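Mixing a Four-Piece Debut on a Fixed Budget: Project Report
Bernadette Kasprzak
Module: Recorded Music Production, submitted May

1. Background

Plolania is a four-piece guitar band that had played live for two years without releasing anything. The project was to record and mix their first EP, Grelis, and to document the decisions that affected the final sound. The EP has 5 songs. All sessions took place in the live room at Brodumgate, with a total budget of $2,000 covering room hire, tape, and mastering.

2. Recording method

Drums, bass, and both guitars were tracked together. Vocals were added later. The band asked for this order after a test session in which separately recorded guitars came out stiff, with the second guitar consistently ahead of the snare.

The drum kit was recorded with a spaced overhead pair, close microphones on kick and snare, and one room microphone placed low behind the floor tom. Guitar amplifiers stood in the corridor with the door shut. Bass was taken direct. Bleed into the overheads was low enough that single guitar notes could be replaced, but only on songs with no open pauses.

No click track was used on the slower songs. Tempo drift was measured afterward by marking each downbeat by hand. The drift followed the arrangement – choruses sped up, verses settled back – and was left alone.
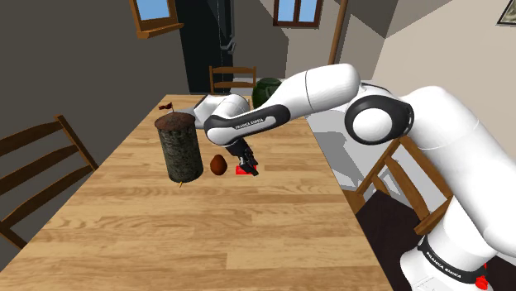
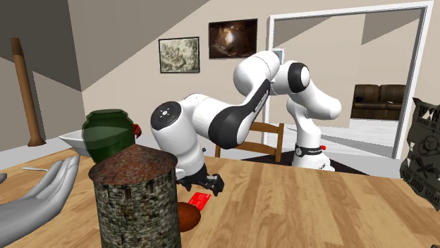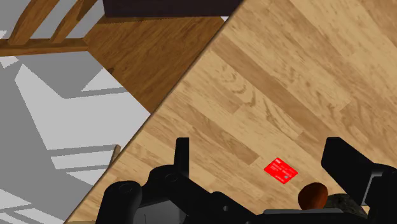

Simulated views of the arm and gripper at the wooden table.

3. Mixing

Each song was mixed twice. The first version used heavy compression on the drum bus, as on the band's own demos. The second used parallel compression at a lower level, with the room microphone raised to restore some of the size. The band compared both versions at matched loudness and chose the second for every song except the opener.

Vocals caused the most trouble. The singer moves back from the microphone on loud phrases, so level changes came with changes in tone. Volume automation was drawn in before any compressor, which reduced the pumping on held notes. A short plate reverb was kept on all songs for consistency.

4. Problems

The closing song was recorded with a loose snare wire. The rattle is audible in the quiet bridge and could not be filtered without dulling the guitars. A retake was planned, but the remaining room time went to backing vocals.

5. Further work

The stereo files were sent for mastering at the original sample rate, with no limiter on the mix bus. Track order is still open – the band wants the slow song second, and I would place it fourth. An instrumental version of each mix has been saved with the session files.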